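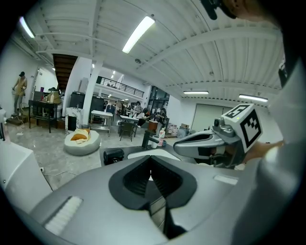

Figure 2. A hand-held gripper with its marker cube, seen over the housing of another. The green indicator is lit, and people are sitting at the tables farther back.

3.2 Rules of practice for shared rooms

The Porkdale protocol started as a sheet of paper taped to a cabinet door, and I'd like to admit up front that it was a pretty bad sheet of paper. It said "check the grippers" and "keep the area clear," and every operator read those two lines differently. Version 2, which I describe in this section, is what we ended up with after Malte Pfeiffer and I sat down in August and went through 400 of our own episodes looking for the ones we'd have thrown out if we had been stricter with ourselves. There were plenty! Some of the rules below will look fussy to anyone who works in a closed cell with a fence around it. We don't, and I suspect a lot of groups reading this don't either.

The first set of rules covers people. Most of the robot safety guidance we could find assumes that the machine moves by itself and the human stays out of its way. With a hand-held tool the human is the thing that moves, so we had to work out which parts of that guidance still made sense. Our answer was to keep the idea of a marked zone and drop nearly everything about stopping distances. The zone is whatever the operator can reach with both arms out, plus one step. Anyone may walk through the rest of the room, sit in it, have lunch in it. Inside the zone there is one operator and, if needed, one helper, and the helper doesn't hand over objects while a recording is running.

Consent gets its own rule. The tool cameras see much farther than the task does, and a person sitting at a table across the room can easily end up in the footage. Under version 2, everybody in the room is told before the first take, and anyone who prefers not to be recorded can say so to the session lead without giving a reason (we then turn the work area or wait). We also log the episodes in which bystanders appear, so that a later request to remove them can be handled without watching the whole session again. Benítez, the annotation tool we use, lets us attach that note to the episode itself. I wish we had done this from the beginning.

The second set covers the markers. A cube on each gripper gives us its pose, and the pose is only as good as the view of the cube. Operators naturally slide their hands up toward it, particularly when they get tired, and a thumb across one face is enough to spoil a stretch of tracking. We tried a reminder on the Parner start screen. People clicked it away – I did too. What worked better was asking each operator to hold still for a moment at the start of a take with both cubes turned up toward the head camera, and again at the end. If either pose fails to resolve, the take is marked and repeated. I know this sounds slow. It adds very little to a session, and it catches a loose cube as well as a misplaced hand.

The status light is checked at the same moment. An unlit indicator means no take, full stop, even if the laptop claims that all is well. We had long arguments over that one, and Malte was on the side of trusting the laptop. He has since come around.
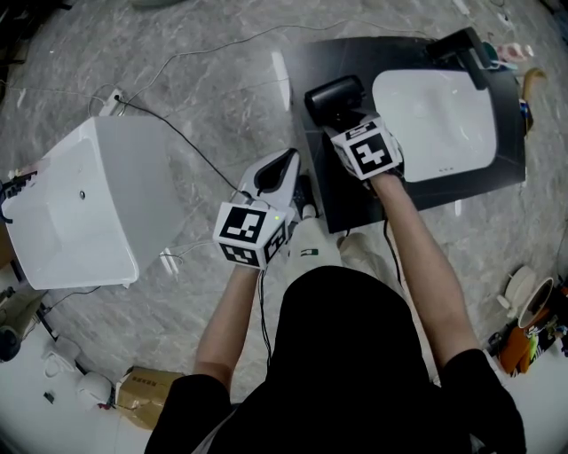 Floor work needs a few extra lines. Our original rules were written for tables, and they said nothing about an operator who is down low with cables running past. So, for any task done at floor level, cables leave the zone on the side away from the operator's feet, and they are never routed between the operator and the objects being handled. Power strips sit outside the reach of both arms. If a task involves basins or tubs, we allow no water anywhere near a powered strip, and the task description has to say in writing whether the container is used dry. The operator also gets a break after 25 minutes on the floor, or earlier on request. On tables we let people go longer.

Then there's clutter, where Malte and I still disagree. He would clear away everything that isn't named in the task. I'd leave the household stuff lying about at the edges, which is how real homes look, and which a policy will have to cope with sooner or later. The compromise in version 2 is that extra objects may stay if they're outside the path of the hands and if they don't move during a block of 10 takes. Between blocks they can be shifted, added, or taken away, and the change goes in the log. Objects with printed packaging are fine, but anything with a name or an address on it comes out of view.

Finally, a word on who gets to call a stop. Anyone does. The helper, the operator, or the person walking past with a coffee can say "stop" and the take ends there, with no discussion until both grippers have been put down. We keep the stopped takes under a separate tag and leave them out of training, but we don't delete them. Going back over those was how we noticed the cable problem in the first place.

The full text of the rules is in Appendix B, along with the blank log sheet. Troko, our checking script, tests only the parts that can be read from the recordings: marker visibility at the start and end of each take, and the presence of a log entry. It can't tell whether bystanders were asked, or whether a power strip was too close, so those stay with the session lead, who signs the sheet before the grippers go back on charge.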